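Planning for PC Disassembly and Reassembly
Lecture 7 notes, Siv Dalen

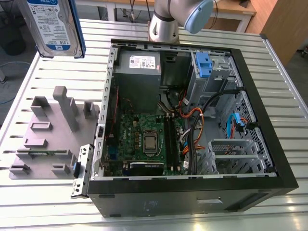

Last time we ended on the claim that a task planner "solves" drive and memory handling once the parts are modeled. I don't buy it, and by the end of the hour I hope you won't either.

What the planner sees: a list of parts, a pose for each, and preconditions. Bracket out before drive in. Fine. Three rules, and the search finishes before you can blink.

What it doesn't see: cables. A harness that sags over a slot has no pose in any useful sense. The Tveit planner treats cables as a keep-out box. Try that on an open Dell tower and see how much of the board is left to reach.

Perception. Kina reports part detection on 300 test views. Ask how many different cases those came from. Ask too what a pose error of a few millimeters does at a RAM slot. The paper is quiet on both.

Fixtures. A printed holder gives you a known grasp, which is good engineering. It also hides how weak the grasp planner is. Report results with and without.

Retries. "Success within 60 seconds" may include any number of failed tries. Read the logs.

For next time: run the Amus demo with the part order shuffled and write down where it breaks. One page, due 7/30/18.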